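14/12/2021

Culvert log, continued. Checked the three amphibian passages under the Clenbridge road between first light and ten. Passage A clear. Passage B had silt to a depth of nearly 100 mm at the inlet, up from 40 in November. Passage C clear, but the drift fence on the east side has lifted at the fourth stake and a newt could walk under it. Pushed the skirt back down and weighted it with stones. It needs to be re-trenched before the February movement.

Counter readings since the last visit: A 441, B 1,029, C not recorded. The C unit was dead again. Swapped the battery pack and the status light came back, then went out. I suspect the connector and not the cells. Yareli Quintero has a spare harness from the Postma site and will send it.

The B figure is too high for December. Air temperature has been under 5 C on most nights and nothing cold-blooded should be moving in those numbers. Most of it will be wood mice and voles going back and forth through the beam. The still camera at B shows rodents in nearly every trigger I opened, plus one stoat. I have flagged the total as mixed and will not put it in the toad series.

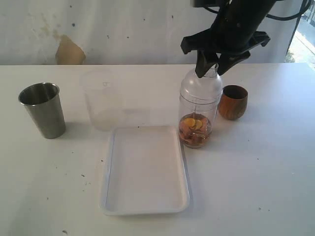 Steel tumbler on the white table.

Afternoon at the desk. Pascual Echeverría wants the casualty transects recalculated with the new segment lengths. The old sheet assumed that every segment was 1,000 m. The resurveyed segment 6 is 930 m, so its rate per kilometer goes up and it moves ahead of segment 4 in the ranking. This matters because the county will pay for fencing on one segment only. I reran it twice, once with the night surveys left out, and the order held both times.

There is still a detection problem. Small carcasses last less than a day on the pavement when there are crows, and segment 6 has a rookery beside it. Ayantu Gudeta's persistence trial gave a correction for frogs but none for juveniles. I used the frog value for both and wrote that in the notes column. It will understate juveniles.

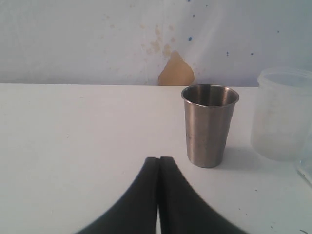

Photo: Remedios Dimaculangan

Call with Guðlaug Vigfúsdóttir at four. She has read the draft on passage lighting. Her objections: the tunnel length is given in two places with two values, and the slotted-top design is compared with the closed design without allowing for moisture. Both fair. The closed tunnels are drier on the floor, and toads turn back from a dry floor whatever the light is doing. I will add substrate moisture as a covariate and drop the claim about slots — the sample does not carry it anyway.

She also asked if the Werora loggers can be read without lifting the grate. They can, but the range is poor through wet steel and I lost two downloads that way last month.

To do: re-trench stake four. Dig out B. Fit harness at C. Correct tunnel length in section 2. Ask the county who holds the gate key for the west verge now.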